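What's changed on the packing floor since the arms came in

Gallery | Life at work | Stoveck site

I've been on the gift set line at Rumum since before we moved to the Stoveck unit, and a few people who've left keep messaging to ask what it's like now the machines are in. So I've put this page together with a few lines for each bit of the day. One picture so far, and I'll put more up when I get round to it (you know me). I pack for a living and I'm no writer, so bear with me!

The short version is that we got the first arm in May and there are 5 of them now. Same benches in the main hall, same kettle, same terrible radio. What's different is who does the dull bits.

Clocking on

Earlies still start at six. It used to be coats off and straight on the line, and now the first quarter of an hour is a walk round. You check the arm's path is clear, wipe the panels down, look at the overnight list and sign the sheet. I moaned about the sheet for weeks and now I quite like it. It's a quiet start and you get your tea while it's still hot.

The goods-in cage

Still all people in here. Pallets arrive wrapped every which way, labels on the wrong side, half the cartons upside down, and somebody with a knife and a bit of patience has to sort it out. They did talk about automating this end too. Then a load from Younis turned up with the lids taped to the outside of the crates and we didn't hear much more about it.

The long bench

Eleven years I stood at this bench. A full run of sets is 500, and in the old days that meant your hand going from tray to box, tray to box, until your wrist sang. I had a strap on most winters. I haven't worn it since the summer, and I'm not going to pretend I miss it.

What I do miss is the talking. When there were six of us down one side you could get through a whole wedding, menu and all, before first break. Now it's two of us minding and the rest are spread out across finishing and checks, so you save your gossip up for the canteen. We did ask for the break times to be lined up again, and they are on Thursday at least, so Thursday is a very loud day.

The board by the office

The Aruvby screen went up where the holiday chart used to be. It gives the count for the shift and any stops. Our best so far is 639 and there was cake, bought by the supervisor out of her own purse. I wasn't keen on the screen to begin with (nobody enjoys a number hanging over their head) but we got it agreed early on that it counts the line and never the person, and that's held.

Teaching corner

This is where I spend most afternoons now, and it's the part I'd never have guessed I'd like. You lay things out, run a pick, watch it, shift everything round a bit and go again. Soft things are trickier than hard ones, bowls are their own kind of headache, and anything small that sits up against something else wants watching. I know how I'd pick a thing up without thinking, and then I have to slow right down and work out what my hand is doing. Where do my fingers go first? How hard am I squeezing? Funny thing to be asking yourself at fifty-odd.

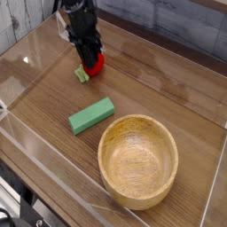
The training was five half days, paid, and anyone on the line could put their name down. I nearly didn't. I can just about work my own telly, and I had a picture in my head of a classroom full of youngsters who'd grown up with this stuff. There were a couple of those, and very kind they were, but they'd never packed a box in their lives, so it evened out. By the third session they were asking me what would roll and what would squash.

Money's been the other question in all your messages. We went up a grade for minding and another little step for teaching, which took some arguing. The late shift did shrink. Two moved over to dispatch, one went part time because it suited her, and one took the leaving money and has a dog grooming van. I won't say everyone was happy about it, and there's still a bit of feeling, mostly about how late we were told.

Finishing table

Ribbons, tissue, the handwritten cards. All done by hand, and there are more of us on it than there used to be. If you were ever sent over here for the Christmas rush and hated curling ribbon, I've got bad news, it's all year round now.

If you've got photos of the old line, please send them over, especially any from before the move. I'd love to put them up next to these.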